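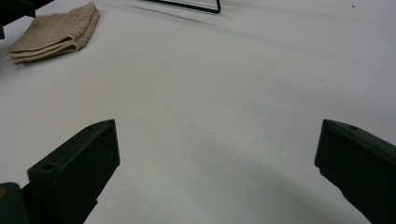 View from the camera of a hand-held gripper, with both fingers open over a white table and a folded towel behind them.

Gripper comparison testing is the practice of running two or more robot end effectors through the same set of tasks in order to decide which one suits a given job. It is used by robot makers, by buyers choosing a tool for an arm they already own, and by research groups that need a gripper for collecting demonstrations by hand. The term usually covers the fingers and their drive, but it can also take in the camera mounted near them and the controller that opens and closes them.

Background

Most early tests of grippers dealt with rigid parts. A block or a cylinder was picked up, lifted and pulled until it slipped, and the force at that point was written down. Results of this kind are easy to repeat, but they say little about soft goods such as towels, bags and clothing. A finger that holds a steel cylinder well may push a cloth along the table without catching an edge.

Hand-held grippers changed how such tests are done. A person holds the tool by a handle and works the fingers with a trigger, while a camera on the tool records what is in front of it. The fingers can be tried on a task before any arm has been programmed. The same fingers can later be bolted to an arm, so that the recordings and the robot share nearly the same view.

Types of fingers compared

Parallel fingers move toward each other in a straight line and keep their inner faces level. They are simple to model and easy to replace. Angular fingers swing on a pivot, which gives a wide opening from a small drive but changes the contact angle as they close. Compliant fingers bend around the object. They put up with small errors in position and are harder to place exactly.

Finger tips are often tested apart from the rest of the gripper. A squared-off tip gives a large contact face, and a narrow tip slides more easily under a layer of cloth. Many testers fix the tips with screws so that one pair can be removed and another fitted without taking the drive apart.

Test methods

A comparison usually starts with a fixed list of objects and start positions. Positions are marked on a mat or measured from the table edge. Each gripper is given the same number of attempts, and each attempt is scored as a success, a partial success or a failure. With a folded towel, a partial success may mean that the top layer was lifted but the stack came apart.

Operators are a known source of error in hand-held tests. A person gets better with practice, so the gripper tried last tends to score higher. The common remedy is to switch between grippers in short blocks and to discard the first block for each operator. Some groups also have each operator return on a second day.

Grip force is measured separately with a load cell placed between the fingers. Closing speed, backlash and the amount of finger flex under load are often recorded during the same session.

Cameras and lighting

The view from the camera is part of the test when the recordings will be used to train a controller. Testers check how much of the picture the fingers take up, whether the tips stay in view when fully open, and whether the object can still be seen just before contact. Dark fingers stand out well against a white table, but their inner faces can fall into shadow and lose detail. Light from above can also cast a shadow of the tool onto the work surface. Wide lenses show more of the table and bend straight lines near the borders, which must be corrected if distances are to be read from the picture.

The Arnora series

One set of comparisons, known as the Arnora series, was run at a workshop in Premavach and covered 7 finger designs on 2 drives. The drives were the Isah, a geared unit with position control, and the Clokum, a belt unit with current limiting. The series logged 3012 attempts, of which 851 were made on folded cloth.

On rigid objects the two drives scored close together. On cloth the Clokum did better with narrow tips, and the Isah did better with broad ones. The report put this down to how each drive behaves when the tips touch the table: the Isah kept pressing toward its set position, while the Clokum yielded. Broad tips wore more slowly in both cases. The results were last revised on 21/06/2025.

Limits

Scores from different workshops are hard to compare. Table surface, room humidity and the age of the cloth all affect the outcome, and few reports list them in full. Hand-held scores also tend to be higher than those of the same fingers on an arm, as a person corrects the approach angle without thinking about it. For this reason a hand-held comparison is normally followed by a shorter series on the arm itself, using the two or three best designs.

See also

End effector
Grip force
Hand-eye calibration
Teleoperation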